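The Wall That Wouldn't Be Quiet

Feb 15, 2019

Every house I have lived in has had one corner where the work gets done, and it has never been the corner I planned. In my first apartment it was the end of an ironing board. In the second it was a windowsill with a geranium at one end and a tax folder at the other. I have bought proper desks over the years, and been fond of them, and used them mostly for putting coats on.

So when I set out this winter to write about craft tables and small worktables, the kind where you wrap a present or glue a school project or finally sort out the drawer of dead pens, I began by asking people where theirs was. I asked in Wanham, where I live, and over in Fergate, where the houses are narrower and the answers were better. Hardly anyone pointed to a room. They pointed to a spot. It was under the stairs, or beside the boiler, or it was three feet of kitchen counter that the rest of the family had learned to leave alone.

What struck me, going from spot to spot with my notebook and far too much coffee in me, was how much these places had been dressed up. I had expected leftovers, and there were some of those (one chair had clearly been to several colleges). But people had spent real love on them. A corner that small can take a tin of paint you would never dare use in the living room. It can take one roll of the wallpaper you have been visiting in the shop for years.

Let me say a word about wallpaper, because I changed my mind about it while I was working on this piece. I grew up with plain walls and was taught that a worktable wants calm around it, something pale that lets you concentrate. I repeated this advice for years to anyone who would stand still. Then I spent an afternoon at a table in Fergate with parrots all over the wall behind it, and I wrote four letters and mended a lampshade. A busy wall, when you sit close to it, turns into a kind of company. You look up, you follow a leaf for a moment, and you go back to your hem.

The people at Prevetti, the little paper and paint shop at the top of the hill in Wanham, tell me that big flowers are selling again, and that customers who would once have asked for a border are now asking for the whole wall. They keep the sample books on a low shelf by the door and I have lost whole mornings there, sitting on the step stool with my coat on. My advice, for what it is worth, is to take the sample home and pin it up where the table will go, and then leave it there until you have seen it on a dark morning and under the lamp at night. Dark grounds change the most. A brown that looks like chocolate in the shop can look like brick by supper, and you may like the brick better.

Then there is the tabletop. People do agonize over this, and I understand it, having agonized myself. My own rule is that a loud wall can stand next to a table with some pattern of its own, so long as the table keeps to one family of color. Two sets of flowers will quarrel. Flowers and a quiet stone pattern get along very nicely, the way a talkative aunt gets along with a good listener. And a surface with a little movement in it forgives a great deal. Crumbs, pencil shavings and the ends of thread all disappear into it until you have time to wipe them up. 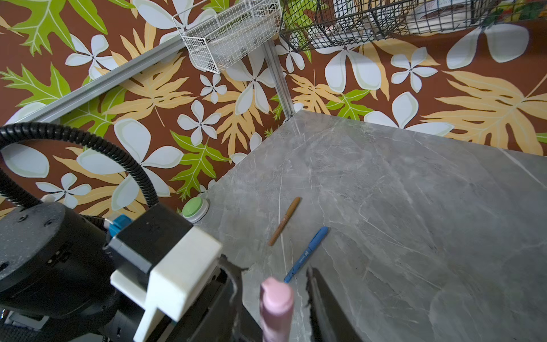 Storage is where most small worktables come to grief, and I say that as someone who once kept all her scissors in a soup pot. The table fills up because there is nowhere else for anything to go, and within a week you are doing your cutting out on the floor. My answer is always to go up the wall. Wire baskets hung high, a white one and a bigger black one on either side of an upright rail, leave the gray marble pattern below them free for working on, and you can still see through the mesh that you are getting low on paper or packets. They look well against a strong print too. Big white flowers with green outlines on a reddish-brown ground will show through wire in a way they never would through a cupboard door, so you keep more of the wallpaper you paid for. A pink marker or a glue stick, whichever you reach for most, can stay down by your hand.

If you are buying baskets, buy the larger size first. I used to recommend starting small, and every person who took my advice came back for a second set. The ones from Ccori, which I have in my own kitchen, come in two depths, and I would take the deeper one for paper and the shallower one for anything you might otherwise forget you own. Hang them a little lower than you think you should. You will be sitting down when you want something, and standing up for every envelope grows old very quickly.

As for my own corner, it has moved again. It is on the landing now, on a table 30 inches wide that used to hold the telephone, and I have pinned three samples from Prevetti to the wall above it. Two of them are sensible. The third has oranges on it, and I have moved the lamp so that it shines on that one.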